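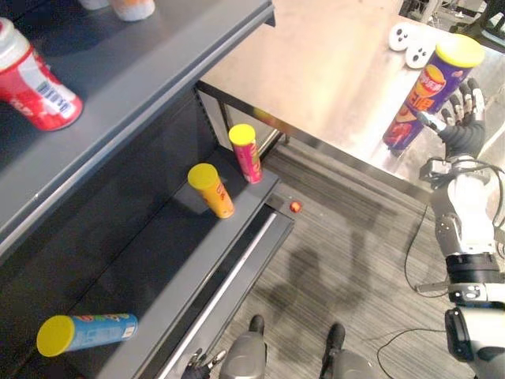
Work under the Trisulmont small grant continued through May 2022 in the shared workshop, and the two-armed handling build has moved from bench testing to ordinary packaged goods. The practice area consists of a gray shelving unit and a steel table, and snack cans with yellow lids remain the main test item; the right hand can close around the large purple can from its lower side. Grant spending to date stands at $498, leaving $321 for the next period.

**Soft goods**

Fabric was added to the task list at the request of the Groltero review. The approach to dark cloth is still slow, as the wrist camera has difficulty separating folds from shadow.

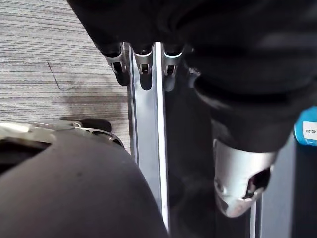
*Figure 2. Gripper finger beside black fabric, wrist camera view.*

**Grip force**

Thin plastic packaging is the least settled part of the work. The hand applies the same closing force to a rigid can and to a light tub. Ruan Nel has rewritten the finger control so that force can be set for each item. 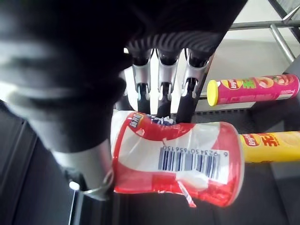

The new settings will be entered for rigid cans first, then for thin plastic and bags. A replacement set of finger pads, at $119, has been ordered from Potgieter.

**Operation and safety**

All arm movement takes place with an operator standing within reach of the shelf. Cable routing at the wrist is to be shortened before the June period.
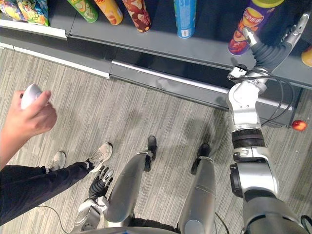 The operator's checklist has been revised accordingly and is kept at the workshop desk. We request approval to carry the remaining balance into June and to move the fabric task to the second half of that month.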